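Call for participants: two-arm robot build, Skenwood shared workshop
Posted 22 March 2021
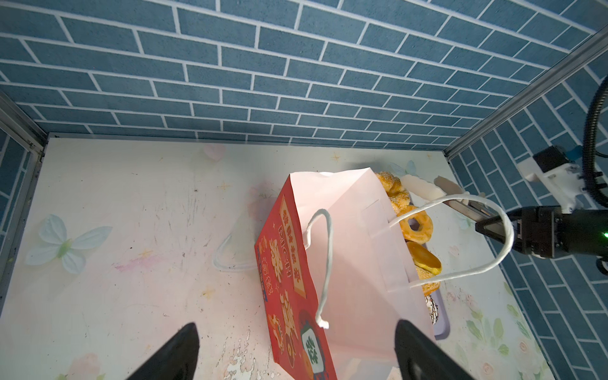

We are building a pair of small robot arms for kitchen and counter jobs, and we need more people to help finish it. The build lives on a bench at the Skenwood workshop and is run by two members, Usa Somboon (mechanics and wiring) and Yaowalak Chuensuk (software). The job we work on most at the moment is bagging baked goods. Rope handles are the hard part. A finger can hook one and stretch it out over the pastries while the bag lies on its side, and from there the arms have to learn what to do with the rest of the bag. We want to get better at this before we move on to other packing jobs.

There are 4 places. You do not need to have built a robot before.

What you would be doing

Most of the work is driving the arms by hand through the controllers and repeating a job many times with small changes – bag turned the other way, a different pastry in front, handles tangled. Each session also has some bench time. Right now that means reprinting finger pads, tidying the cable runs, and fixing play in the left shoulder joint. If you can write Python, Yaowalak has a list of small tasks, mostly to do with sorting recordings and throwing out the bad ones.

Sessions are two hours long. We ask each person to do 14 sessions in total, at whatever pace suits you, with no more than 2 in one day. Training is included in the first session.

Who we are looking for

Anyone 18 or over who can sit and concentrate on a repetitive job. Steady hands help. Experience with soldering, 3D printing or sewing machines is useful but not required. You will need to be able to use both hand controllers at the same time. If that is a problem, tell us anyway, as the bench and software work can be done without them.

Please let us know about nut, wheat or egg allergies when you write. We handle real pastries, and the crumbs get into everything on that side of the room. The pastries we use are not for eating.

What you get

This is a hobby build and we cannot pay wages. Participants get workshop access on session days, use of the small printer, and 20 dollars per session toward travel. Everyone who completes the sessions can have a copy of the arm drawings and the parts list, including the changes we made to the Livton wrist bracket. That bracket did not fit as supplied.

How to apply

Write a few lines to Usa Somboon, care of the Skenwood workshop desk, saying what you have made or repaired recently and which hours you are free. A paper note in the Lorkow project box by the front door is fine too. Please put a phone number on it – we had two notes last time with no way to reply.

We will answer everyone by the end of March. Closed shoes are required in the workshop, and long hair must be tied back when the arms are powered.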